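Week 5 – Dropped parts and silent failures

The Wuldale cell sorts foam letters by colour onto plates. On one July run the controller logged 97 picks as complete, but some letters had been released short of the plate. The gripper closed, the arm moved, and no fault was raised.

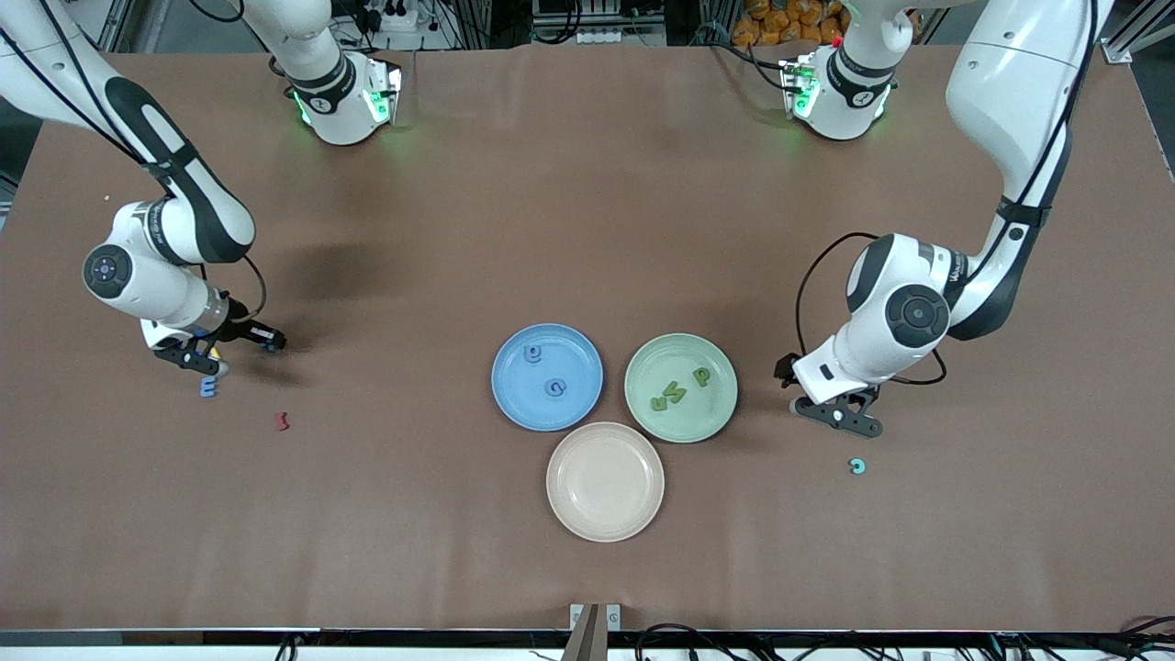 Figure 2. Sorting task, both arms over the table. Letters on the blue and green plates; others still on the tabletop.

The log recorded finger position only – it never checked the plate. Do not reach in to clear a dropped letter while either arm is enabled. Press stop, wait, then clear.

Reading: Dwivedi, course notes, section 5.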